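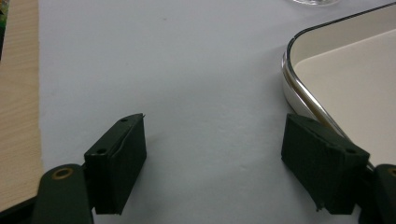
Ermanno Bortolotti lleva 24 años gestionando alquileres y desde noviembre dirige la cartera de vivienda de Restum, con 238 pisos. Le preguntamos por los contratos de temporada.

"El propietario pregunta primero por la renta y después por la fianza", explica. "Yo le pido que empiece por el inventario".
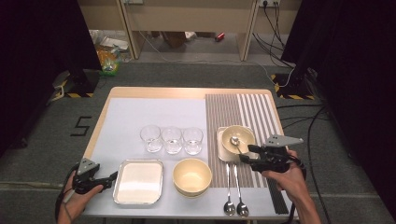 Reparaciones y plazos

Bortolotti avisa al inquilino en tres días. "Si la avería es de agua, el mismo día", matiza. Las obras mayores las encarga a Fondix.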